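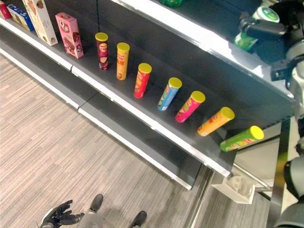

From: Leokadia Sikora
To: Kistport Local History list
Subject: Re: Sarholm parish registers, page numbering

Mieczysław Adamczyk wrote:

> I have gone through the first Sarholm register again and I get 2,067 baptism entries. The old typed index has 2,180. I don't see how we can lose that many between the book and the index. Are there pages missing from the scans, or did the typist count something twice? I would like to settle this before I start on the marriages.
>
> Also, is Clanness supposed to be in this book at all? I keep running into families from there.

Mieczysław,

I don't think any pages are missing. I checked the page numbers at the top corners against the scans and they run straight through to 292, which is the last page with writing on it. The two blank leaves after that were not scanned.

The typed index is by name, and the book is by event. Whoever typed it made a second line whenever a surname had two spellings. If you look under Sobczak you will find the same child listed again under Sobczyk, same date, same parents, same page. I found this on nearly every sheet I looked at. Twins are a different matter – the priest usually wrote them as one entry and the typist made two lines. I think those two habits cover most of the gap, but I have only checked the first third of the alphabet.

Please keep your own count as the count of entries and don't try to make it match. If we need a count of children we can add a column for that. I would put a 2 in it for twins and leave the rest of the sheet alone.

On Clanness, yes, it belongs there. The village had no church of its own in those years and people walked over to Sarholm. After the chapel was built the entries stop, apart from one or two families who kept coming. Don't move them to a separate sheet. Put the village in the residence column as written, even when the spelling is odd.

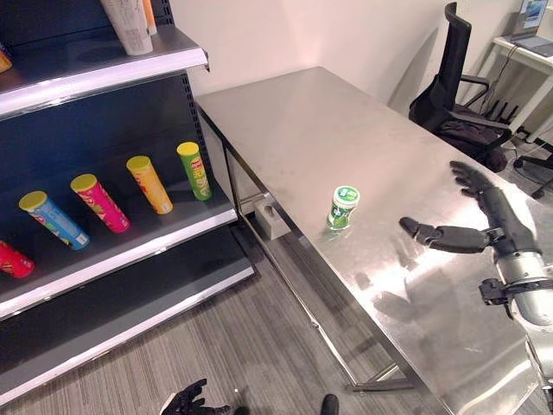
The spelling rule needs to be firmer than what I sent out in June. Copy the surname exactly as the priest wrote it, then put the standard form in the next column. Do not correct the first column, ever. Several people have been sorting the paper slips by standard form before typing them, and then the page order is gone. Keep the slips in page order and use the colored tabs for surname groups if you want them. Think of snack cans lying side by side on a store shelf, a light blue one, then a pink one, then an orange-yellow one, then a green one. The color tells you which is which and they can stay in the row they are in. The tabs should do the same job.

For godparents, type both names if you can read them. If you can only read one, type that and leave the other cell empty. Some of you have been putting a question mark in the empty cell and the sort treats it as a name. If a word is doubtful, put your reading in the main cell and the doubt in the notes column.

The Latin first names are still open. I have been typing them as they stand (Adalbertus, Hedvigis and so on) and I would like to go on that way, but there were objections last time and I said I would ask again. Reply to the list, please, and not only to me.

Mieczysław, go ahead with the marriages. Start from the back of the second book, where the handwriting is clearer, and work forward. I will finish comparing the index from S onward and send the duplicates as a plain text file.

Leokadia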